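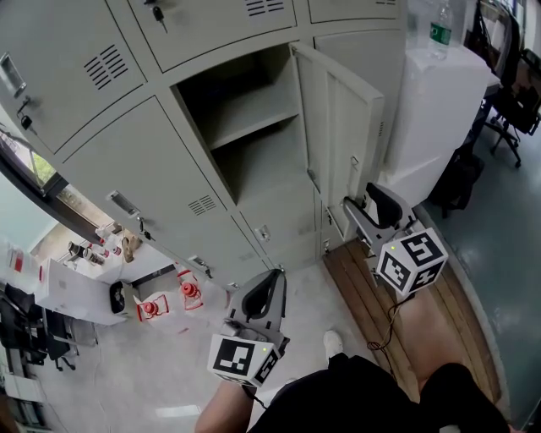
Locker renewals!! Yes already. If you have a day locker or a season locker at the Cilosthorpe pool and want to keep it past summer, the form has to be in before September. Gray lockers same as ever, the kind with the vent slots and the little black lock with a key under the handle. Season people keep their key. Day people do NOT keep their key, please, we are running low and a new one means a call to Drornon and then a wait. If you've got one in a coat pocket or a glove box bring it back, no questions, drop it in the box at the desk.

Price is the same as last year. Form is at the desk or ask Feng-yi Chung and she'll email you one. Fill in BOTH sides. The back side is where you put your phone number, and last year half of them came back with no phone number, so when a locker needed opening there was no one to call.

**Shutdown week.** Pool closes after the last swim on the final day of August and stays closed five days. Drain, scrub, regrout the deep end, refill. Lockers need to be empty for this, all of them, season too. Shampoo, goggles, the towel from June. Anything left goes in a bag with the locker number on it and sits in the office until the end of September, then it goes to the thrift store on Lo Street. Wet things get thrown out. Sorry but that's how it is, the office is small and it smelled like a pond last time.

Showers closed too that week. Gym side stays open, use the side door.

**Lap swim.** New hours once we reopen. Early lap moves up half an hour, so 5:30. People asked for this for ages. Two lanes will be held for slow swimmers and please, if you're fast, stay out of them even when they look empty. Evening lap stays as is. Noon lap is the one we're not sure of, depends on whether we can get a second guard. If you know somebody with a current certificate who wants a few hours midday, send them to Petro Palamarchuk. Pay is not great but the swim is free.

**Kids lessons.** Fall sign up opens when the pool does. Levels 1 thru 4. Level 5 only runs if enough kids sign up, so tell your friends with big kids. Parents can watch from the bench but not from the deck, and no shoes on the deck, this includes grandparents. Instructors are the same as spring except Tuesday's group, who get Petro. He's patient, he's loud, they'll be fine.

Goggles: we sell them at the desk but only the one size and they leak on small faces. Better to bring your own.

**Swim-a-thon.** Thank you thank you. We swam almost 1,000 lengths between us and the money is going straight to the new lane ropes. Old ones have been fraying since forever and the red floats come off and end up in the filter. New ones are ordered from Jimero, blue and white, supposed to be here in time for reopening but I've heard that before. If you pledged and haven't paid yet, the envelope is at the desk, cash or check. Checks to the pool and not to Feng-yi, she has had to hand back five of them so far.

T-shirts from the swim-a-thon: we still have mediums. Only mediums. Take one.

**Water temperature.** Yes we know. Heater guy came, heater guy left, a part is comming. Should be in during the shutdown. Until then the morning is chilly and the afternoon is okay. Please stop telling the guards about it, they can't do anything and they're cold too.

**Lost and found.** One kid's wet suit (green), a set of car keys with a bottle opener, a hearing aid case with nothing in it, reading glasses, more reading glasses. A very nice thermos. All in the office.

**Parking.** Back lot gets repaved same week as the shutdown. Gym people park on the street or behind the library. Don't park in front of the bakery, they've been good about it so far and we'd like to keep it that way.

Next newsletter when we reopen. Anything you want in it, get it to Feng-yi early, she types it all up on her lunch break and can't do much with a note handed over at the last minute.

Keys. Bring back the keys.

August 13, 2017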